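News > Robotics > Software

Tevetti says its new planner lets a humanoid work out its own steps. The lead engineer on the project, who asked that we leave names out of it, is less sure than the press release.

"It replans 6 times a second. That's true," she told me at the Merrick office. "Whether the plan is any good is a separate question."

I asked about the 2,692 trials the company likes to quote. Most, she admitted, were in simulation. Only 490 ran on hardware.

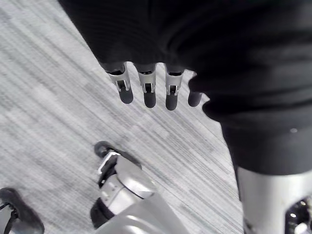

Perception is where I expected a better answer. The planner relies partly on a wrist camera, and a wrist camera sees a lot of robot: black fabric hanging over the fingers, a foot on striped carpet, a silver leg. So how does the software tell its own body from the world? "We mask it with the joint model," she said. "The cloth isn't in the joint model."

That seems a large gap – cloth folds, and a fold can hide a finger. She agreed, and said a fix is due in July. I have heard that about Girkero's tools too, and I'm still waiting.

4 comments | Share

Contact Trernwood | Back to top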